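Skondura workshop reports progress on hand-held gripper build

21/06/2020 – Members of the Skondura shared workshop have completed 2 matching hand-held grippers with yellow fingers and black housings, the workshop announced. Work has now moved to trials at home with everyday clothing, beginning with a long-sleeved sweatshirt laid flat on a bed.

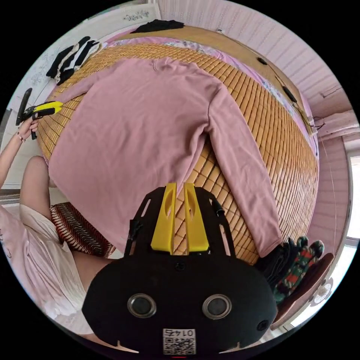
Sidra Mengal would like the finger design released before any further units are built, and said that other home builders "could be cutting their own within 10 days." The workshop will consider the request in June – drawings are available to members on application.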